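Notebook – dye bench, March 2018

Picked this up again after a fortnight of not touching it, so first a note to whoever reads these pages after me: the madder pot from last time has been thrown out. It had grown a skin and smelt of old pond, and I didn't think any of us would miss it.

What I wanted from this session was a proper comparison of the two wools, the Narkus and the Briggs, in the same weld bath. We have been saying for ages that the Narkus takes yellow better and I have never seen it written down anywhere, only repeated over tea. So I cut 6 skeins from each, tied them loosely in figure-of-eights (too tight last time, and there were white bands under every tie), and scoured the whole lot together in the big enamel pan.

Mordant was alum, with a little cream of tartar, made up from the Dekent tub and not the older one with the split lid. Left everything to cool in the pan overnight, which I do like doing when there's time – it seems to me the colour goes on more evenly, though I couldn't prove it to anybody.

The weld

Dried tops from the allotment, cut last June, weighed out at 116 grams. They were dustier than I remembered and I ought to have put them in a muslin bag before they went in, because I spent a good part of the morning picking bits out of the wool with tweezers. Kept the bath well below a simmer. A pinch of chalk went in after the first half hour and the liquor turned from weak tea to something really cheerful.

Result so far: the Narkus is indeed the brighter yellow, but only just, and the Briggs has a softer, butterier look that I think I prefer. I had been all ready to declare a winner and now I find I want both. One Briggs skein came out patchy at one end. I suspect it was floating and I wasn't stirring enough, as I had gone off to answer the telephone.

Also tried 2 of the Narkus skeins in the tired end of the indigo vat for a green. First dip was a poor sort of grey, second dip lovely, like the underside of a leaf. Stopped there before I could spoil it.

Cloth, for later

Once the wool is settled I'd like to get back to fabric and see how a busy print copes with overdyeing, black grounds especially, where only the paler patches have any room to change. Orange on black is the one I keep wondering about.
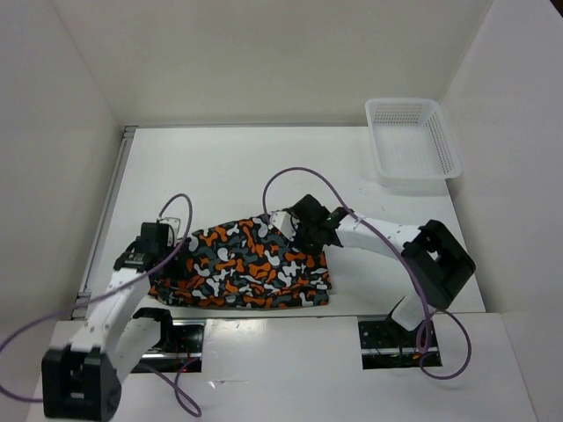
Still to do

Wash all the skeins again in the Adell soap and dry them in the shade, away from the radiator.

Cut window cards for the light test, 5 strips to a card, and write the labels in pencil. The ink ones from last summer faded faster than the wool did.

Order more alum, and ask whether anyone has the good thermometer.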